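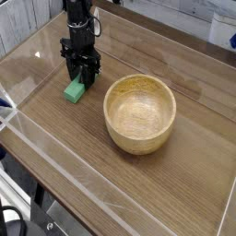
Round wooden bowl on the tabletop, green block next to it.

Radwood — wood care FAQ
Updated Tuesday, March 22, 2022

Same questions every week so putting them all in one place. Short answers, sorry, orders to pack.

Which oil?
Tandau for anything that touches food. Sarantis for tables and shelves. Don't mix them on the same piece, goes tacky. Olive oil no. Sunflower oil no. Both go off and smell.

How often?
Bowls: once a month if you use them daily, otherwise when they look thirsty. Worktops: every three months the first year, then twice a year. Boards somewhere in between.

How do I put it on?
Old cotton rag, thin coat, go with the grain. Leave 20 minutes. Wipe off everything that hasn't soaked in. Overnight before using it. Second coat next day if it still looks patchy. Lay oily rags out flat outdoors to dry, never scrunched in the bin, they can catch fire.
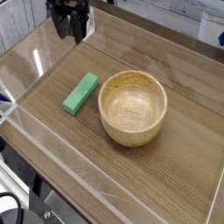
Can I sand out a scratch?
Usually. 180 grit then 240, along the grain only. Feather it out past the scratch or you'll get a dip. Then oil. On veneer stop and email us frist.

Dishwasher?
No. Not even the quick wash.

My bowl has cracked, is it finished?
Depends. Hairline on the rim — oil it and keep using it. If you can get a fingernail in, send a picture to Cheuk-hei Tai, he does the repairs. Turnaround is some 20 days, longer in November.
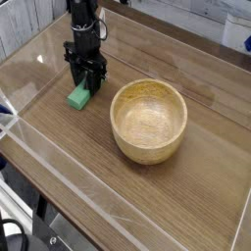 Honey-yellow wood, grain only faint.

White ring from a hot mug?
Leave it a day, often fades. If not, a bit of Urken paste on a soft cloth, small circles, wipe clean. Try it underneath first.

Why has mine gone darker?
Light and oil. Normal. Move things about on the table now and then so it changes evenly.

Do you ship oil abroad?
Not at the moment. Wax yes, oil no, courier rules.

Trade orders?
Boxes of 144 tins, ask Neema Lukumay for the price list. She's in mornings. Samples on request, one per buisness.

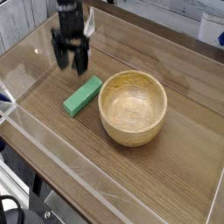 Pale bowl, grain lines inside and out.

Returns?
30 days, unopened. Opened tins we can't take back.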